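Listening to match commentary at the ground

setcombe_17
Does anyone else listen to the commentary while watching from the stands? I sit behind the goal and miss half of the far end.

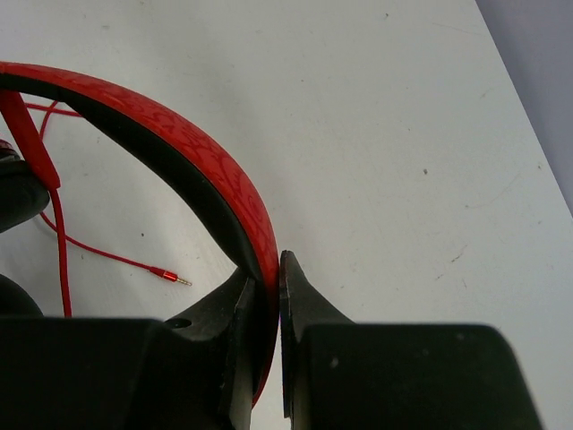
Red headband, patterned outer side

Durkonano
Tried it in October. The stream ran well behind play, so I heard the goal after we had all sat down again.

setcombe_17
Mine lags too. I still like hearing who got booked.

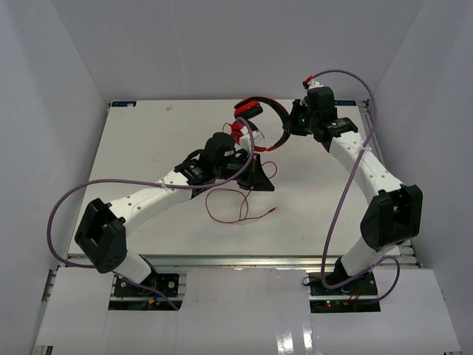 I only put it on for the second half anyway.

Fetard
Disagree with all of this. You paid for a seat, so listen to the crowd.

Durkonano
With 1,528 in, there isn't much crowd to listen to. Get a pocket radio.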